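Submitting a Benchmark Score That Won't Get Thrown Out

By Vaida Lill

Most scores that get removed from the Stodetti ladder are perfectly good scores with terrible screenshots. Mine was one of them. Darlene Desjardins, who moderates, sent it back twice in August.

Before you run anything, close the browser, the chat client and whatever your motherboard maker installed to make the fans glow. Reboot. Let the machine sit for 2 minutes.
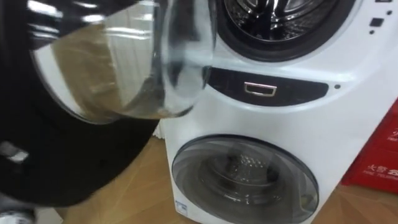

Set your clocks in the BIOS and leave the Windows tools alone until you've got a baseline. Run Bridness once at stock and write the number down on paper. If you're on an open bench, check that nothing hangs where the card has to go. A washer door swung open to the left, like the one on that upper drum, takes up more room than you'd plan for, and so does a 24-pin cable.

Now raise the core clock in small steps, running the full test each time. My card did 595 in the short loop and fell over in the long one. Only the long one counts. 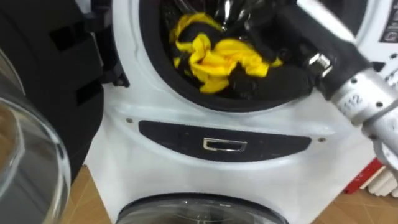 Cables come next, if you plan to post a rig photo, and the Stodetti rules ask for one. The moderator has to be able to tell the card from the power supply. Black sleeving on a black board looks like the dark clothes in that drum, and you'll want one thing as loud as the yellow garment in the middle. I put a strip of tape on the card.

For the screenshot, have the score, the CPU tab and the memory tab open with no overlaps. Save as PNG. Upload it before you touch the clocks again.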